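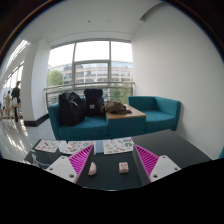
Dark tabletop with papers.

Submitting a Grain Sample for Residue Testing

Applies to wheat, barley and oats held in farm stores. Oilseeds use a separate form and a larger sample.

Before you start

You need a sampling spear, a clean bucket, a riffle divider, two sample bags and form 2214. The form can be collected from the Vikville office or requested by mail. Each form covers one bin. If a bin holds grain from more than one field, list every field in section B.

Do not sample within 10 days of a store treatment. Results from grain sampled earlier will be returned marked "invalid" and the fee is not refunded.

Step 1. Clean the equipment

Brush out the spear and the divider. Wipe both with a dry cloth. Solvents and disinfectants leave traces that show up in the analysis, so keep them away from anything that touches grain.

Step 2. Take the increments

Push the spear in at an angle, open the ports, wait for them to fill, then close and withdraw. Empty each increment into the bucket. Take 20 increments from a flat store, spaced over the whole surface. For a round bin, 4 from the center and 4 near the wall are enough. Include grain from the full depth the spear can reach.

Leave out any visibly moldy patch. Sample it separately, on its own form, and write "spot sample" in section C.

Step 3. Mix and divide

Pour the bucket through the divider, recombine the two halves and pour again. Repeat once more. Then divide down until each half fills one bag to the line.

Step 4. Seal and label

Fold the top of the bag twice and fit the numbered seal. Write the bin name, crop and seal number on the outside in pencil. Ink can rub off in transit. The second bag is the retained sample. Store it cool and dry until the report arrives.

Step 5. Complete the form

Section A: holding name and address.
Section B: field names, variety, harvest month.
Section C: all products applied in store, with dates and rates. Write "none" if there were none. A blank section C stops the sample at intake.
Section D: signature of the person who took the sample.

Step 6. Send

Samples go to the Ogola laboratory. The Clastau depot no longer accepts drop-offs. Intake is slower in November.

Reports are issued through the Wikent portal under the seal number. Queries about a rejected form go to Mwende Mugo at sample intake.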